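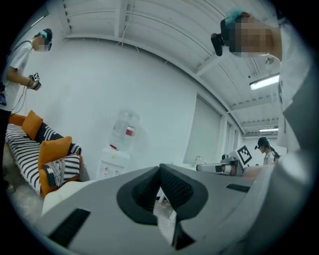 Skript zur sechsten Sitzung: Beispiele sammeln für lernende Systeme
Veranstaltung: Lernen aus Vorführungen
Stand: 16/07/2020

Letztes Mal ging es um die Verlustfunktion, und ich habe euch an der Tafel vermutlich ein bisschen zu lange damit gequält. Heute wird es handfester. Wir reden darüber, woher die Beispiele kommen, mit denen so ein Modell überhaupt lernt, und warum ich inzwischen mehr Zeit mit Aufnahmeplänen verbringe als mit Netzarchitekturen. Wer die Sitzung verpasst hat, kommt mit diesem Skript und dem Aufgabenblatt hoffentlich zurecht (und sonst: Sprechstunde, Tür ist offen).

1. Was ist bei uns ein Beispiel?

Bei der Bildklassifikation ist das schnell gesagt: ein Bild, ein Etikett, fertig. Bei uns ist ein Beispiel eine ganze Episode. Sie fängt an, wenn die Hand mit dem Greifer losgeht, und hört auf, wenn die Aufgabe erledigt oder vergeigt ist. Dazwischen liegen viele Zeitschritte, und zu jedem gehört mindestens dreierlei: was die Kamera am Greifer sieht, wo der Greifer im Raum steht und wie weit die Finger offen sind. Dazu kommt bei uns meistens noch die Sicht der Kopfkamera, die die vorführende Person trägt.

Wichtig, weil es in der Klausur letztes Jahr erstaunlich oft danebenging: Die Zeitschritte innerhalb einer Episode sind nicht unabhängig voneinander. Wenn ihr also Trainings- und Testdaten trennt, dann trennt bitte nach Episoden, noch besser nach Personen oder Räumen. Wer einzelne Zeitschritte mischt und dann verteilt, testet auf Bildern, deren Nachbarn das Modell schon kennt, und freut sich über Zahlen, die nichts wert sind. Ich habe das selbst mal gemacht. Es war eine sehr schöne Kurve!

2. Handgreifer oder Fernsteuerung?

Es gibt grob zwei Wege. Beim ersten steuert ein Mensch den Roboterarm fern, und man schreibt einfach mit, was der Arm tut. Vorteil: Die Daten passen exakt zum Arm, mit allen Gelenkwinkeln. Nachteil: Es ist langsam, man braucht pro Arbeitsplatz einen Arm, und ungeübte Leute fahren damit erst einmal eine Weile in der Gegend herum.

Beim zweiten Weg nimmt der Mensch einen Handgreifer und macht die Aufgabe selbst. Das geht flott von der Hand, man kann damit in jede Küche und in jedes Wohnzimmer, und die Kamera sitzt so nah an den Fingern, dass man gut erkennt, was zwischen ihnen passiert. Dafür muss man sich die Bewegung nachträglich besorgen, denn der Handgreifer hat ja keine Gelenke, die man auslesen könnte. Und man kann Sachen vormachen, die ein Arm gar nicht nachmachen kann. Ein Mensch dreht sich aus der Schulter, geht einen Schritt zur Seite, beugt sich über den Tisch, alles ohne nachzudenken. Der Arm steht festgeschraubt da und kommt nicht hin.

Im Projekt Luvaditz sind wir beim zweiten Weg gelandet und prüfen hinterher am Arm, was davon übrig bleibt. Der Vergleich der beiden Wege ist auch Thema von Aufgabe 2.

3. Das Fischauge

Die Greiferkamera hat ein sehr weitwinkliges Objektiv, die Bilder sind also rund und zum Rand hin kräftig gebogen. Ich werde jedes Semester gefragt, ob man das nicht erst entzerren sollte. Meine Antwort: fürs Lernen meistens nein. Beim Entzerren verliert man entweder den Rand oder zieht ihn zu Brei auseinander, und gerade am Rand steckt viel von dem, woran man die eigene Bewegung ablesen kann: Wandkanten, Deckenbalken, Leuchten, Möbel. Das Netz kommt mit gebogenen Linien gut klar, solange sie immer gleich gebogen sind.

Für die Berechnung der Lage braucht man dagegen eine ordentliche Kalibrierung, und zwar pro Gerät. Bitte nicht die Datei vom Nachbargerät kopieren! Zwei Objektive vom selben Typ sind sich ähnlich, mehr nicht.

Noch ein Vorteil des weiten Blicks: Die Finger sind immer mit drauf. Man kann die Öffnungsweite deshalb aus dem Bild schätzen und mit dem abgleichen, was das Gerät selbst meldet. Wenn die beiden auseinanderlaufen, ist meistens etwas mit den Zeitstempeln faul.

4. Marker

Die schwarzweißen Quadrate kennt ihr aus der Bildverarbeitung. Jedes hat ein eigenes Muster, und wenn man seine Kantenlänge kennt, bekommt man aus einem einzigen Bild die Lage relativ zur Kamera. Wir kleben sie an Geräte, damit verschiedene Kameras sich auf ein gemeinsames Koordinatensystem einigen können.

Was in der Praxis schiefgeht: Der Marker wellt sich. Der Marker glänzt und spiegelt die Deckenleuchte. Jemand druckt mit »An Seite anpassen«, und schon ist die Kantenlänge falsch. Messt nach dem Drucken nach, mit dem Lineal, jedes Mal. Und lasst den weißen Rand dran, der gehört dazu — ohne ihn findet die Erkennung die Ecken oft nicht.

5. Vielfalt schlägt Menge (meistens)

Hier die Geschichte, die ich in der Vorlesung erzählt habe. In der ersten Runde im Januar hatten wir 3300 Episoden, und ich war mächtig stolz. Beim Training sah alles gut aus, am Arm ging es auch, solange der Tisch dort stand, wo er bei der Aufnahme gestanden hatte. Wir haben ihn dann um eine Handbreit verschoben. Ihr ahnt es.

Danach haben wir eine viel kleinere Runde aufgenommen, 129 Episoden, aber mit einem richtigen Plan: anderer Startpunkt, andere Person, andere Höhe, Licht mal an, mal aus, Gegenstand mal gedreht. Diese kleine Runde, zur großen dazugegeben, hat mehr gebracht als alles, was ich vorher am Netz herumgeschraubt hatte. Das beweist nichts, dafür war der Versuch zu klein, aber es passt zu dem, was viele berichten.

Variiert also absichtlich. Menschen haben furchtbar feste Gewohnheiten und merken es nicht. Wer fünfmal hintereinander einen Becher hinstellt, stellt ihn fünfmal fast an dieselbe Stelle. Wir würfeln die Startpositionen deshalb aus und schreiben sie auf eine Liste, die beim Aufnehmen danebenliegt.

6. Der Raum spielt mit

Unsere Aufnahmen im Projekt laufen bewusst auch in Räumen, die nicht nach Labor aussehen. Gemusterte Stoffe sind für die Lageschätzung übrigens zweischneidig: Viel Kontrast heißt viele Merkmale, das ist erst einmal prima. Regelmäßige Streifen sehen aber an jeder Stelle gleich aus, und dann ordnet das Verfahren gern einen Streifen dem falschen Nachbarn zu. Kahle weiße Wände sind das andere Extrem, da findet es gar nichts. Ein Raum mit beidem ist ein ganz guter Prüfstand.

Auch andere Leute dürfen im Bild sein, im echten Leben sind sie das ja auch. Nur gilt: Gesichter werden unkenntlich gemacht, bevor die Daten irgendwohin weitergegeben werden, auch innerhalb des Kurses. Und wer nicht aufgenommen werden möchte, sagt es vorher, das muss niemand begründen.

Ein Punkt zur Lageschätzung noch: Bewegte Dinge stören sie. Wenn neben euch jemand arbeitet und einen großen Teil des Bildes füllt, kann das Verfahren glauben, ihr selbst hättet euch bewegt. Etwas Abstand hilft.

7. Ablauf einer Aufnahme

So machen wir es, und so macht ihr es bitte auch in der Übung:

Kopfkamera aufsetzen, Band so festziehen, dass beim Nicken nichts rutscht.
Blick auf die Hände richten und im Vorschaubild prüfen, ob sie drin sind.
Kabel am Greifer so führen, dass ihr nirgends hängen bleibt.
Finger zweimal ganz öffnen und schließen.
Aufnahme starten, kurz stillhalten, Aufgabe in normalem Tempo ausführen.
Am Ende wieder stillhalten, dann stoppen.
Sofort notieren: gelungen, misslungen, unklar.

Das Öffnen und Schließen am Anfang benutzen wir später, um die Datenströme zeitlich aufeinanderzulegen. Ein Versatz von wenigen Bildern reicht, und das Modell lernt, die Finger zu früh zu schließen. Sieht dann am Arm sehr ungeduldig aus.

Misslungene Episoden bitte nicht löschen! Fürs reine Nachahmen sortieren wir sie aus, aber für die Bewertung sind sie Gold wert. Spannend sind auch die, bei denen erst etwas verrutscht und die Person es dann rettet. Aus lauter perfekten Vorführungen lernt das Modell nämlich nie, wie man aus einer dummen Lage wieder herauskommt.

8. Durchsicht

Plant für die Durchsicht mindestens so viel Zeit ein wie fürs Aufnehmen. Unser Prüfprogramm heißt Prandar (fragt nicht), liegt im Kursordner und markiert Sprünge in der Lage, fehlende Bilder und Episoden, in denen sich die Finger nie bewegen. Es findet bei weitem nicht alles. Einen Daumen vor der Linse zum Beispiel hält es für eine ganz normale Aufnahme.

Aufgaben bis zur nächsten Sitzung

Aufgabe 1: Entwerft einen Aufnahmeplan für »Becher vom Tisch auf ein Tablett stellen«. Welche Größen variiert ihr, welche haltet ihr fest? Eine Seite genügt.

Aufgabe 2: Nennt eine Aufgabe, für die ihr Fernsteuerung nehmen würdet, und eine, für die der Handgreifer besser passt. Begründet über die Daten, die dabei entstehen.

Aufgabe 3: Im Ordner Rekham liegen Episoden mit absichtlich eingebautem Zeitversatz. Findet heraus, in welche Richtung er geht. Wer in Python nicht so sicher ist, nimmt das vorbereitete Notizbuch.

Abgabe wie immer zu zweit. Die Übung ist wieder im Raum Gruber, Handgreifer gibt es vorne gegen Unterschrift, und bitte steckt sie danach zum Laden an.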